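**January, 14:20 — bin cell, Plokmont arm**

Stopped again at cycle 1,458. Same fault as before lunch: gripper reports closed, controller says nothing held, arm sits over the bin until the watchdog trips. That makes 4 since the Banetti firmware went on.

Pulled the log first. Finger position drifts over the last 40 cycles before each stop, always in the closing direction. Air pressure flat throughout, so I've stopped looking at the supply.
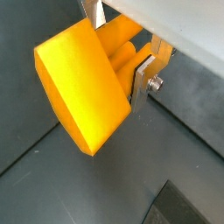
*Wrist camera, gripper over the bin. Bracket plate and bolt head to the right of the big finger.*

Isolated the cell and tried the finger by hand. There is play at the bracket, small but you can feel it. Bolt took nearly a quarter turn before it bit. No witness mark on it, so can't say when it started backing off. Added one in paint pen.

Re-zeroed, ran 12 picks at half speed, no fault. Not enough to call it fixed — the morning run went far longer before it stopped.

To do:

- threadlock on that bolt, check its twin on the Multby arm
- ask Amaral for the torque figure, the manual just says "firm"
- leave the old firmware on the bench PC until we know

Half speed only until then. Tag is on the pendant.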